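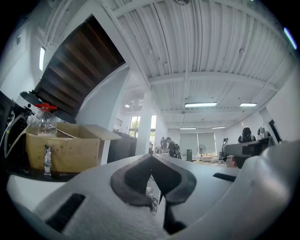 Altby finally signed off its equipment plan for next year, and I've had more questions about it than anything else I've posted this summer, so let me run through it quickly.

The board put up $4000 for hand-held grippers and the bits that go with them (finger pads, mounts, spare cables). That buys 6 units from Maksymiv, and I'll admit I expected a lot less! Last March we were still arguing over whether to put the whole lot toward one used arm and call it a day. Aslı Çınar, who does our purchasing, talked everybody out of it. "An arm sits in one spot and one person gets to use it," she told me. "I'd like more people working at the same time, and I'd like to have money left for pads."

The pads are the part I'd underbudgeted. My first draft had one spare set for the whole room, which Aslı crossed out in red pen. We're now at 14 sets, and storage is in there too: 512 GB cards, one per unit, plus a couple for the drawer.

What's not in the plan is the Tirnusum bench. I love that bench. It's also way over what we've got, and the quote didn't include shipping, so it goes on the wish list until somebody finds us a grant. Same for new blinds, sorry.

Orders go out at the end of August 2019. If your group wants in on the shared pad order, email me before then with your sizes.

Comments (3)

flollelel_fan: Did you get a quote for the charger dock too? We forgot ours and paid shipping twice.

Dee R.: Team arm here, still sulking. But ok, good plan.

mkt_bench: Can you share the spreadsheet?

We use cookies to keep this site running. By reading on, you accept them.

Recent items
Flollelel open evening: what to bring
Leasing or buying? Our notes so far
Parts swap list, updated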